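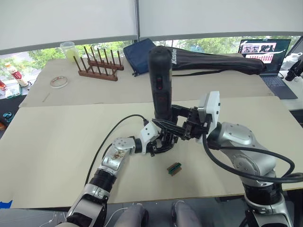

Item 2: both arms on the black two-button unit at the front table.

Vondmont data collection, minutes, 5/3/22

1. Previous minutes accepted without changes.

2. Bimanual hold task. The current set stands at 900 episodes, of which 81 failed review, mostly for dropped joint-state packets. Failed episodes stay in the archive but are left out of training. Brondach asked for the reject codes as a separate column. Agreed. 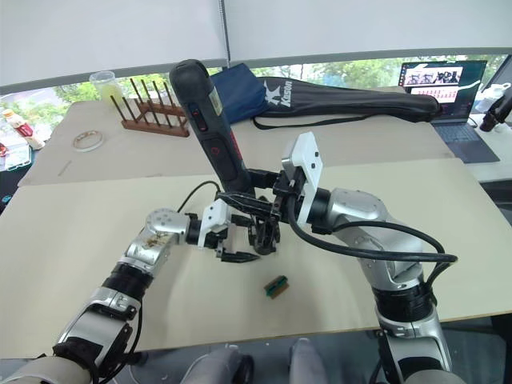

3. Start poses. Operators have been resetting to nearly the same pose each time. From the next batch, the pose is drawn from a list of 16, and the number is logged before teleoperation begins. Putamska to supply the list.

4. Labels. "Grasp" and "hold" are still used interchangeably. Grasp ends when both grippers have closed. Older labels to be corrected in batches of 100.

5. Storage. Move to the Dovhaniuk server deferred to October.

Open: wrist camera sync, carried over.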